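4.2 What the students made of the teardown task

I should say up front that I came into this part of the study as the person who runs the club, and I never quite managed to stop being that person and become a researcher. Eduard Kubíček did most of the proper coding of the session notes, and he was very patient with me writing "great night!!" in the margins. So read this section as the view from the floor of the Lidcombe workshop, where the senior group spent their second term (finishing up in October) teaching an arm to take old computers apart.

The group had 2 teams, Driltus and Aguirre. They picked the names themselves and wouldn't explain either one. Both teams got the same brief: choose a part inside a donated workstation, work out how a person gets it out, then write the arm a routine that does the same thing without wrecking anything nearby. We gave them no starting code beyond the motion library from the year before, which we all call Clullisstead, and which Kyriaki Chrysikopoulos had tidied up over the holidays so that it at least had comments in it.

My own guess was that the kids would get stuck on gripping. I'd set aside a whole evening for finger pads and foam and bits of rubber. They got stuck on choosing where to go first, and it took up nearly a month of sessions. Figure 3 is the wrist camera's view, with the machine on its side, the way both teams ended up working.

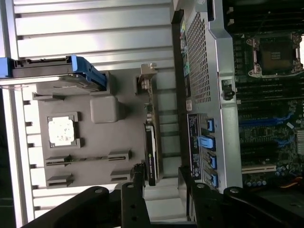

Figure 3. Wrist camera view of the open workstation, gripper fingers at the bottom.

Colour was the first thing both teams reached for, and I can't blame them. If you're fifteen and you have a camera on a wrist, "find the blue bit" feels like an afternoon's work! Driltus had a blue detector running before I'd finished my tea, and they were thrilled with it right up until they looked at what it was returning. The trouble is that the manufacturer liked blue as much as they did. The handle on the drive carrier is blue, so are the four latches stacked along the metal bracket, and so are the expansion slots out on the motherboard, which you really don't want a gripper tugging at. The detector treated the lot as one big happy family. Our notes for that evening have a student saying "it wants everything", and Eduard coded it under frustration, though I was there and I'd have called it delight.

The two teams then went different ways, and this is where I think the useful findings are. Driltus kept the colour idea and added rules on top of it. They used the bracket as a landmark, with its mesh vent at one end, and only accepted blue patches lying along it. Aguirre dropped colour altogether and taught the arm a set of fixed positions measured from the case edge, using a steel ruler and a lot of masking tape. Aguirre's way worked sooner. It also fell over the minute somebody bumped the bench, and the argument that followed (loud, good-natured, mostly about tape) was the richest bit of talk in the whole dataset by Eduard's scheme.

We logged 3893 student utterances across the term, leaving out mine, which would have doubled the figure. What struck me going back through them was how much of the talk was about the computer and how little was about the robot. They wanted to know what a retention frame was for, and why the drives had latches when other parts had screws. A couple of them went off and learned to seat memory by hand, which wasn't in the brief at all, and came back with much better opinions about how hard the arm should push.

I'd change one thing if we ran it again, and Kyriaki agrees with me. Each team had 30 minutes on the arm per session, and that was too tight for the way they liked to work. They'd spend the first half arguing about what the camera was showing them and then rush the actual move. Next time I'd hand out saved camera views the night before, so the arguing could get going on the bus. The interview material on how students divided up the roles is in Section 4.3.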